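Packing Bench Guidance: Pouches, Bags and the Cleaning of Mats

From the Mail Order and Packing pages of the Vanamside Cooperative newsletter, Thu 20 August

Members who send goods through the shared packing room at Putelow will be aware that the summer catalog has brought a marked rise in small orders. In July the room sent out 1000 parcels, of which 568 were made up entirely of flat goods: printed cards, sample pouches and the square inserts that accompany the Moken range. The remainder were mixed orders, and these continue to take up most of the time spent at the benches.

The room was laid out for larger cartons, and the smaller work has required some changes. Each bench now has a dark cover and a gray cloth in the middle, on which goods are to be prepared. The cloth keeps light items from sliding and makes it easier to find small parts before a bag is closed. Members are asked to keep the cloth for the item in hand and to place finished or waiting pouches to the upper left of the bench, where they can be reached without crossing the work.

Cards and square inserts should be kept in a low stack, face up, on the left side. Scissors are to be returned to the cup at the far edge of the bench after each use. Several members have asked whether scissors may be left on the cloth between parcels. They may not.
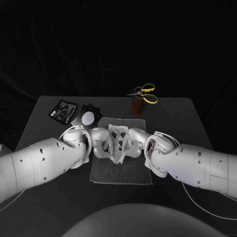
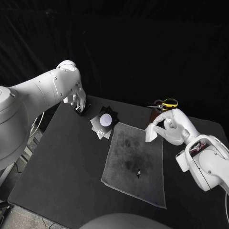 Bench work at Putelow. First, a plastic bag over the gray mat, with black pouches at upper left; second, tissue at the corner of the gray towel, with scissors at the far edge.

Plastic bags deserve particular mention. A number of parcels were returned in the spring with the inner bag split along a fold, and the Clegg warehouse has asked that bags be opened out fully and smoothed before anything is placed inside. A bag that has been badly crumpled may still be used as filler in a mixed order, but it should not be used as the inner wrapping for printed goods. Clear and translucent bags are kept on the lower shelf beside the door, and the current stock is expected to last until October.

Tissue is supplied for wiping the bench and for drying hands. It is not to be used as wrapping. Members working with liquid samples should blot any spill at once and set the cloth aside for washing, even where the mark is slight. Cloths and towels with stains, or which feel damp to the touch, must not be used under cards or printed pouches – the backing takes up moisture very quickly, and the damage often does not show until the parcel has reached the customer. Clean cloths are in the tall cabinet. Used ones go in the bin marked for laundry, which is emptied on weekday evenings.

Before closing any bag, please look over the cloth for small metal pieces such as clips and fasteners. These are easily carried into a parcel in the folds of a bag, and they scratch coated surfaces. Any piece that cannot be matched to an order should be placed in the tray by the scales.

The revised bench card, setting out these points in brief, has been posted at each station. Of the 209 members registered to use the room, 56 have not yet confirmed that they have read it. Confirmation may be given by signing the sheet at the Putelow desk or by replying to the notice sent with the July statement. Bench bookings for the fall season will open to confirmed members first – remaining places will be offered to all members one week later.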